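Wrist camera only: is the Tiltness result real?
Manipulation and Grasping board, 6 replies

bumis_bench wrote:
Hello all, and sorry in advance for the length, I do go on a bit! We've been trying the Tiltness method on our arm since June. For anyone who missed it, the idea is that you drop the overhead camera and let the policy work from the wrist view alone, but vary the tilt of the wrist at the start of every demonstration. We collected 80 demonstrations that way, then ran 40 test picks with the toy fruit and 40 with the little bottle.

The fruit came out at 37 successes and the bottle at 19, and I've been scratching my head over that gap all week. 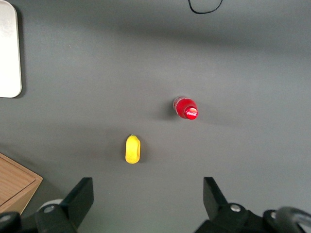 Wrist view, fingers open, with the yellow fruit and the Coca-Cola bottle on the table.

My own feeling is that the bottle is harder because it lies on its side and the fingers have to come in at the right angle, whereas the fruit forgives you quite a lot. I'd love to hear what others think.

Lecomte wrote:
Lovely to see somebody posting the poor number along with the good one. I don't agree about the angle, though. That bottle is glossy and throws back a bright highlight, and in my tests shine upset the policy far more than shape did. Could you try a matt wrapper round it and leave everything else alone?

liven_lab wrote:
I'd go gently on both theories, to be fair. 40 picks each is a decent afternoon's work, but how were the starting positions chosen? If a person puts the things down by hand, they drift towards the easy spots without meaning to (I certainly do).

bumis_bench wrote:
By hand, I'm afraid, so you've caught me there. I'll draw up a list of positions and angles beforehand and run the lot again, bottle first.

Lecomte wrote:
Then please do the wrapper in the same batch! I still say it's the shine.

liven_lab wrote:
And I still say it's the placing, but I'll happily be wrong. Put the failures up as well if you can bear to, they're usually the most useful part.

bumis_bench wrote:
Will do, both of you. Give me a fortnight, the arm is shared and I only get it after four in the afternoon.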